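Review: Meltance cell setup package for two-arm tables
by Mariann Pap

I bought this package in February for our two-arm training cell, and I have now used it long enough to write something useful. My English is not perfect, so please excuse me if a word is strange.

First, what you get for 792 dollars. Meltance sells a software license for one cell, a set of ready table layouts for the simulator, and a routine for checking the arms against each other. There is no hardware inside. You need your own arms, your own table and a computer with a decent graphics card. The full version, with remote support, costs 1,665 dollars. We did not take it, and later I was a little sorry.

Our cell is the hanging type, with both arms coming down over one table. This type is pleasant for the work because the table stays free, but it is not pleasant to set up. If the mounting of one base is wrong by a small angle, you see it at the fingers as a big error. Before, my colleague Wiroj Meesuk did the whole alignment by hand with a steel ruler and a dial gauge, and it took him most of a working day. With the package he does it in 40 minutes, and the result is the same every time.

The way of working is this. You enter the base positions, you load a table layout, and you let each arm touch the known objects in the simulator. After this you repeat it on the real cell and the program compares the two. The difference is shown for each joint, so you know where to look. In our case the wrist of the left arm was the problem. One bolt in the bracket had become loose, and we had been correcting it in software for a long time without knowing.

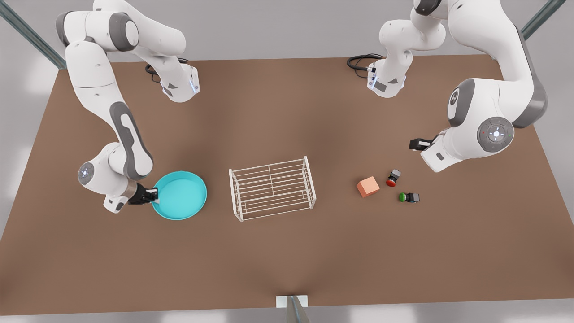 What I like most is that the layouts use simple things. A bowl is a good test for gripping a rim, because the fingers must come at the correct height and the correct angle, or they push it away. A wire rack is good for another reason. The rods are thin, and a planner which is careless about collisions will show it quickly. Small cubes and push buttons are for the fine positions. You can move the objects, turn them or lay them on the side, and save the layout under your own name. I made 6 layouts of my own in the first month and we still use them after each maintenance.

Now the things I like less.

The cables are drawn in the simulator but they are not calculated. They stay in their place when the arm moves. For a hanging cell this is a serious lack, because in real life the cable is the first thing that gets caught. I asked the support about this and received a polite answer from Idris Llewellyn, who wrote that it is planned. He did not write when.

The manual is written for arms that stand on the table. For hanging arms there is one chapter, and in this chapter left and right are mixed. Please remember that the left arm is the robot's left. If you stand facing the robot, it is on your right side. I lost an evening with this, and I entered the tool weights on the wrong arms. The program accepted them without a warning. Write the letters L and R on tape and put them on the real bases before you start.

Also, the program keeps the old calibration when you change a gripper. You must delete it yourself in the settings, under "Tool history". After a finger change we always do this now, then restart, then run the short check at low speed with one hand near the stop button.

Compared with Vikex, which we tried before, Meltance is slower to load but much clearer to read. Vikex gives you one number for the whole arm, and with one number I cannot repair anything.

I recommend it for a small lab with one or two cells and somebody who has patience. If your arms stand on the table in the usual way, you will probably have less trouble than we had. I give four stars from five, and I will change it to five when the cables move.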